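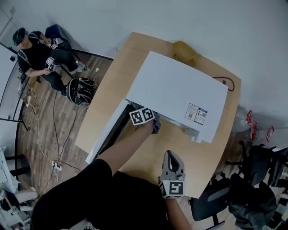 So when does the print room at the Tallano Library open back up? November 10, 2018, at ten in the morning, and the first 11 pages are on the house all weekend.

I've been asked that question so many times since August that I figured I'd better put the answer first. If you only came for the date, you're free to go! For the rest of you, I went over to Stergiou Street to get the whole story, and I came home with a tote bag full of flyers and a much better idea of where the money went.

You probably remember the ceiling. A pipe let go over the back hallway in August, right in the middle of the school supply rush, and the library had to shut the print room and the little study nook next to it. The main reading room stayed open the whole time (thank goodness, I'd have lost my mind), but anybody who needed a tax form or a boarding pass on paper had to drive out to the Prelteo shopping center and pay whatever the shipping store felt like charging. I did it twice and grumbled both times.

The repair bill came to a little over what insurance covered, and the Friends of the Library made up the gap with $3,000 from the fall book sale. I bought a box of mysteries at that sale for my mother, so I'm choosing to believe one of the new ceiling tiles is mine.

A few things will be different when you walk in. The room has a new floor and much better lights, and the door is wide enough now for a stroller or a wheelchair to get through without that awkward three-point turn. You pay with your library card at the desk instead of feeding coins into the box on the wall, which ate my quarters for years. Black and white stays at a dime a page. Color went up to 40 cents, and I heard some muttering about that at the front desk, but it's still cheaper than Prelteo by a mile. Scanning is free, same as before, and you can send the file to your own email if you didn't bring a thumb drive.

You can also send a job from home now and pick it up later, and the library will hold it for 2 days. I haven't tried that yet. My sister did something like it at the Stutov branch over the summer and says it's easy once you get past the password, so I'm going to give it a go with my Christmas letter.

Hours are the same as the rest of the building, except that printing stops half an hour before closing. There'll be cider and doughnuts in the lobby on opening morning, and the story hour kids are making a banner. Parking behind the building is still a mess from the pipe work, so try the lot across from the bakery. Bring your card, and if yours has expired like mine had, they'll renew it at the desk while you wait.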